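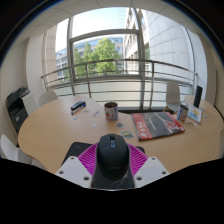
Photo credit: Sulemana

Grastasau and Sirkska present a method for teaching robots from hand-held demonstrations

Training data collected in ordinary meeting rooms helps a robot arm to put everyday objects in the right place, the partners report

Grastasau, a research company for robot learning, and its partner Sirkska announced in May the first results of their joint project Cullance. The project studies how a robot can learn small office tasks from people who carry out these tasks with a hand-held gripper. No robot is needed while the demonstrations are recorded.

The task chosen for the first study looks simple. A person grasps a computer mouse between two soft, ribbed fingers, lifts it above the table and sets it down on a mouse pad. For a robot this is harder than it sounds, as the mouse has a round back and must be released without turning it over or pushing the pad away.

The team recorded 2,867 demonstrations of this and similar tasks. They were made on normal meeting tables, with mugs, books, cards and small pieces of paper left between the working positions. Earlier work of the group used a clean table with one object on it, and the trained robot then had difficulties when it met a table in daily use.

From the complete collection, the method selects the demonstrations which add something new to the training. It compares the path of the gripper, the moment of closing and the surroundings of the object, and it gives less weight to recordings that are almost the same. In the study, a training set of 300 selected demonstrations reached the same success rate as the complete collection. The training time became up to 5 times shorter.

The trained model was then tested on a robot arm in rooms that were not part of the recordings. The arm completed the placing task in 239 test runs. Most of the failed runs had the same cause: the fingers closed too early and touched only the front part of the mouse.

"We expected that more demonstrations would always be better. What we see is that the variety of the rooms and tables matters more to us than the pure number – and this makes the work possible also for small teams," the Cullance project team states.

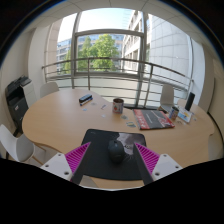 Soft fingers and next steps

The ribbed inserts of the gripper play an important role in the study. They bend around the object when the fingers close, so the person does not have to hit the exact position every time. The same type of fingers is mounted on the robot arm, and the recorded movements can be used with only small corrections.

In the next phase, Grastasau and Sirkska will extend the method to tasks with two objects, for example placing a mug beside a book. The selection software will be offered to other research groups after an internal review. Laboratories that wish to take part in the tests can already contact the project office.

About Cullance

Cullance is a joint research project of Grastasau and Sirkska. Sulemana supports the project with the recording of demonstrations and with documentation.

Press contact: Grastasau, Communications Department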